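Home | Kitchen | Storage | Spares | Delivery

Gresus Mug Tree
Item 301

A countertop stand for everyday mugs, made of wood with a square base, one upright post and dowel pegs set across it. Mugs hang by their handles with the openings facing down, so dust stays out of them between uses.

The pegs are plain dowel with no hooks or clips. Most standard handles fit. Very small espresso cups may slip off, and we don't recommend the stand for those.

Hang the first two mugs on opposite sides – a single heavy mug on one side can make any stand of this type lean. Put the base on a flat surface, away from the edge of the counter.

Care
Wipe with a damp cloth and dry at once. Do not soak, and do not put any part in the dishwasher. A little food-safe oil on the base in November, before the heating has been on for long, will keep the wood from drying out.

Ordering
Ships flat from our Celtville store. The post screws into the base by hand. Spare pegs are sold separately under item 200. The Drummond wire basket is on its own page.

Questions about mug sizes go to Elspeth Yule at the Celtville counter.
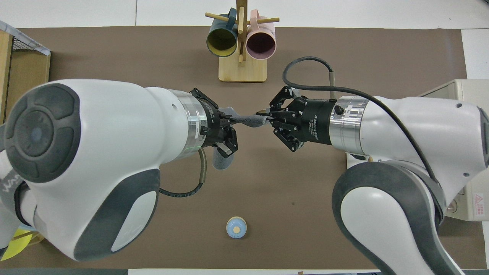

Returns are accepted on unused stands in the original carton – please keep the packing slip.

Contact us | © Gresus Kitchen Goods | Back to top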